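By Wednesday I'd been talking to the planner out loud for so long that Kamala moved her desk. I didn't blame her! I'd run the same pick 200 times in the simulator, and on run 17 (always 17, whatever seed I fed it) the arm set off for the tray and then stopped dead over the middle of the table, as if it had forgotten why it came in.

"It's your collision margins," said Kamala, from her new desk.

"It's not my margins."

I opened the overhead view again and stared at it over a cold tea. Tea bottle by the tray, blue tub with the yellow ends, flowers up near the shelf, and all that lovely clear white table in between. What was there to be scared of?
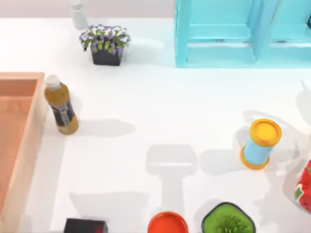

## Shadows

I dumped the obstacle map next, all 1,483 cells of it, and went through them with a ruler held against the screen (don't tell Ximeng). Right in the open bit sat a lump with a flat top and a thin stem. I knew that shape. I'd been looking at it all week.

"Kamala," I said, "it's frightened of its own shadow."

She wheeled her chair all the way back to have a look, and brought the biscuits.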